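On the Care of Household Linen

Since November this journal has given its space to the upkeep of ordinary household goods. The present entry concerns linen, and in particular the bed sheets and table linen that pass from one generation to the next with very little written instruction.

The linen in my own household came from my grandmother's house in Bordale. The inventory she kept lists 11 tablecloths and a quantity of napkins, each marked in red thread at one corner. Several pieces had been folded along the same lines for decades, and the cloth had worn thin at the creases. Ravindran Thevar, who repairs textiles in Pellow, examined them and advised that folded linen be opened and refolded along different lines twice a year. I have followed this advice and recommend it to readers.

Washing requires less than is commonly supposed. A moderate temperature, a modest amount of detergent and a load that leaves room for movement are sufficient for most pieces. Bleach is to be avoided on older cloth. Fabric softener leaves a coating on the fibers and reduces their ability to absorb water — a serious fault in a napkin or a towel.

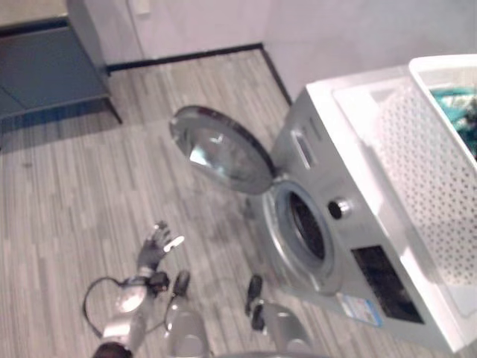

Drying deserves equal attention. Linen should be taken down while still slightly damp and ironed on the reverse side, with dark colors always treated in this manner. Where an outdoor line is available, shade is preferable for dyed cloth, and direct sun may be reserved for whites.

Storage is the matter on which I receive the most letters. Cedar chests are handsome, but bare wood may stain cloth over time, and a lining of washed cotton is advisable. A correspondent in Bestton reports keeping 200 napkins in this way without loss. Plastic bags should not be used for long storage.

Mending will be addressed in the next entry, together with the darning stitch described on page 5 of the Berchtold household manual. Readers who own a copy are asked to write to me, as mine lacks its final chapter.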